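Category: Home & Shed / Checklists / Rentals

Clevholm Unit: Move-In Safety Checklist, With My Comments

The agent gave me a one-page form with 30 tick boxes and asked for it back by 5 pm. Most of the boxes were already ticked. I rubbed out what I could and started over. What follows is my version, done in May, with a comment wherever the form and the building didn't agree.

OK means I tested it myself. SAYS OK means somebody has written that it's OK and I couldn't check. NO means no.

1. Smoke alarms present on each level - OK
There are two. Both make a noise when you press the button, which proves the button works. The date stamp on the hallway one is painted over. I've asked for the replacement date in writing.

2. Smoke alarms interconnected - NO
Form was ticked. I pressed the upstairs one and the downstairs one stayed silent. Pressed it again with the doors open in case that mattered. It didn't.

3. Safety switch fitted at switchboard - OK
Trips on the test button and resets. Labels on the board are in pencil and one of them says "pool". There is no pool.

4. Power points secure, no scorch marks - NO
The double behind the fridge moves when you pull a plug out. Agent's reply was that it's "cosmetic". Movement in a power point is a loose fitting, and I'd like an electrician to use the word cosmetic before I accept it.

5. Hot water temperature limited at bathroom tap - SAYS OK
There's a sticker on the tempering valve with a signature and no year. My kitchen thermometer stops short of the range I needed, so I'm leaving this as hearsay.

6. Gas heater serviced - SAYS OK
Service tag reads Winura and has a job number, 1002, in biro. I rang the number printed on the tag and got a voicemail that doesn't mention heaters. Until I see an invoice the heater stays off and I wear a jumper.

7. Carbon monoxide alarm near heater - NO
Not on the agent's form at all. I've added it.

8. Stair handrail firm along full length - NO
Firm at the top, firm at the bottom, flexes in the middle. The middle bracket is held by one screw where there should be three. I was told it had "always been like that", a sentence I've now heard on four separate items.

9. Stair treads even, non-slip - OK
Grudgingly. The nosing strips are worn but still grip in socks.

10. Balcony balustrade height and gaps - SAYS OK
I measured the gaps and they're fine. The height depends on whether you measure from the tiles or from the slab under the tiles, and the tiles were clearly laid later. Measured from the tiles it's lower than I like. Referred back.

11. Window restrictors upstairs - NO
Fitted on the front bedroom only. The back bedroom window opens wide enough to post a mattress through. The form treats "windows" as a single tick box for the whole unit, so one good window carried the rest.

12. Blind cords secured - NO
Cleats supplied, still in a kitchen drawer in their bag. The form says "cord cleats: yes".

13. Tall furniture anchored - NO
The unit came with a Machala bookcase, which leans forward on the carpet edge. The anchor strap is attached to the bookcase and to nothing else.

14. Exit path clear from bedroom to front door - OK
Walked it in the dark. Barked a shin on my own boxes, which isn't the agent's problem.

15. Front door opens from inside without a key - NO
Deadlock needs a key both sides. This is the item I care most about and the one I got the vaguest answer on. A locksmith quoted $380 to swap it. I've forwarded the quote and said I won't be sleeping there until it's done.

16. Basic tools on hand for small fixes - OK
My addition. If you're going to tighten a bracket you need something to tighten it with, and a butter knife doesn't count. Mine is a screwdriver, an adjustable wrench, scissors and a torch. Kits sold as "home essentials", the Fudow one included, struck me as mostly case. Buy the pieces singly and hang them where you can see them. 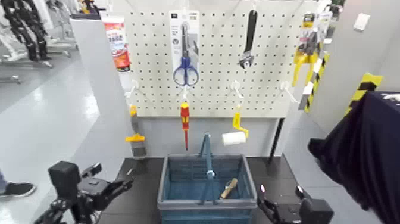

Trish wrote in to say I've let the agent off too lightly on item 15, and that in her last place a keyed deadlock was changed within the week once she stopped phoning and started emailing with the subject line "urgent repair". She also reckons a checklist signed on the day is worth very little unless every page is photographed and sent back with the date showing. I'd agree with the second part. On the first, I've tried the subject line and I'm still waiting.

17. Garden tap and hose fittings - OK
Drips. Not a safety item, whatever the form thinks.

18. External lights working - NO
The sensor light over the bins comes on at midday and goes off at dusk.

19. Asbestos or lead paint noted - SAYS OK
The form says "none known". Ask what was tested, and by whom. I asked, and the answer was that none was known.

Sent back at 4.40 pm with nine NOs on it. The receipt says "completed satisfactorily".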